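Jumis Picking Cell

The Jumis cell is a single-arm picking station at the Hamcombe workshop of Harnorville, a small automation firm. It is used to practise the removal of soft, irregular objects from a deep container, and it was set up in its present form by the technician Gebremedhin Ejigu. The cell is notable mainly for its upkeep routine, which has been adopted at the firm's second site, Beyene.

Layout

The arm is carried on an aluminium rail beside a white work surface. The gripper has two fingers, each with a lit pad on its inner face, and a small camera is fitted near the wrist. A second, fixed camera covers the work surface.

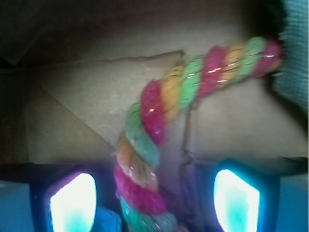
The two cameras are set up separately. The fixed camera is adjusted first, until the whole mouth of the container is in view with the arm raised. The wrist camera is then checked at three heights, the lowest with the fingers inside the container. Exposure is locked at the middle height - the lit pads would otherwise cause the picture to darken as the gripper descends.

Cable routing

Most stoppages recorded in the cell's first months were traced to cables. The original ties held the wrist lead too tightly, and it pulled at its socket whenever the last joint turned. Ejigu replaced them with looser loops in December and wrote the inspection sheet still in use. The sheet requires the arm to be driven slowly through its full working range every 500 cycles, with the cover plates on and one person at the stop button.

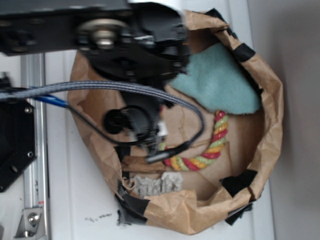

The arm over the paper bag, with the grey braided cable and a small black connector inside the opening.

A connector found below the rim is to be lifted clear before the next cycle. Connectors are never parked on the gripper itself.

Finger and pad care

The finger pads are wiped with a dry cloth at the start of each session. Fuzzy cord and knitted cloth are the most demanding test objects, as stray fibres collect at the pad edges and dull the light. Grip force is stored as a numbered setting; 13 is the usual value for rope, and 18 is kept for stiffer items.
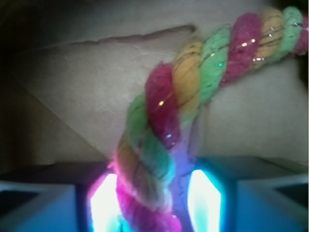 Container preparation

The container is prepared by hand. Its rim is folded outwards so that the fingers have a clear way in, and any loose edge is secured with tape. Objects are placed singly, and the operator notes which of them touch the wall, where the fingers have least room to close. A rope lying in a hook shape, with its yellow tip free and a teal cloth beside its upper end, is treated as an open arrangement and may be attempted from directly above.

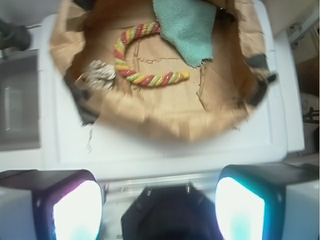

Worn linings are changed at the operator's discretion. Creases are accepted, and small tears such as those in the floor of the brown paper do not in themselves call for a new lining. A lining is replaced when a torn flap stands high enough to catch a finger, or when the depth reading differs between two passes over the same spot. The old lining is kept until the new one has been checked at all three heights.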